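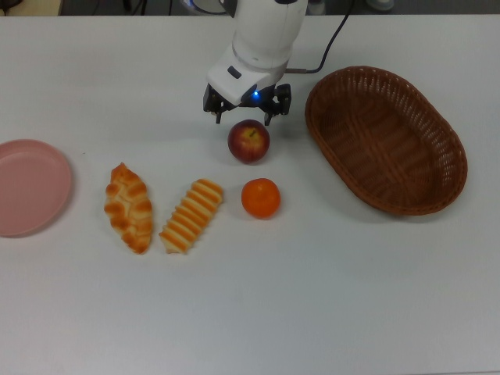 Photograph: Tusideo

I've been thinking about lunch since half past nine this morning, and I blame the apple. It's a proper one, deep red with streaks of yellowy green up by the stalk, the sort I used to polish on my school jumper until it squeaked. Next to an orange on a plain white table it looks like the start of a still life, or the start of a very modest packed lunch, depending on how hungry you are.

The bread won't help anybody's hunger, mind you. It looks to me like pretend bread, and I say that as someone with a cupboard full of the stuff. I collect play food. There, I've said it in print! It began with a stripy roll from a toy stall in Broltik, bought for a visiting niece who ignored it completely, and it has now spread to two shelves and a hatbox. I have croissants that have never flaked and a wedge of cheese that's older than my marriage.

What I love about a good model loaf is how much somebody has bothered. Bread is harder to fake than fruit. A fruit has a skin, and a skin is a single colour with a bit of fuss on top, but a crust goes from straw to toffee to nearly black in the space of a thumb, and if you get the slashes wrong the whole thing looks like a slipper. I own several slippers.

I spent a happy afternoon in January at Fikance, the little workshop behind the station in Broltik where they paint display food for bakers' windows. There are 325 moulds along the back wall, labelled in pencil, and the one for the long roll is so worn that they've had to recut the stripes by hand (they let me hold it, and I didn't want to give it back). A busy month means 2,000 pieces out of the door. Most of those are buns. The painting is done with a sponge first, then a brush, then a dry sponge again, and the room smells of varnish, with real toast at eleven o'clock when everyone stops for a break.

I came home with a bloomer, two bagels and a rather smug feeling, and put them on the kitchen table with the real shopping to see how they'd get on. This is a game I recommend. Put a real orange by a false loaf and the orange wins every time, all those dimples catching the light, and then you leave the room for a cup of tea and come back and the loaf has crept up on it. From the doorway I'd have buttered it. My husband did pick up a bagel, and was quite hurt.

If you fancy starting a collection of your own, go for old shop stock over new toys. The sellers on Jabłońska had a whole crate of rolls the last time I went, all jumbled in with doorknobs and cake tins, and I turned over every single one looking for the paint to go right round underneath. Wipe them with a barely damp cloth, keep them off the windowsill or the browns go pink, and don't store them in the bread bin. I did that for one weekend when we had guests.

The apple I'd eat. The orange too, afterwards, over the sink.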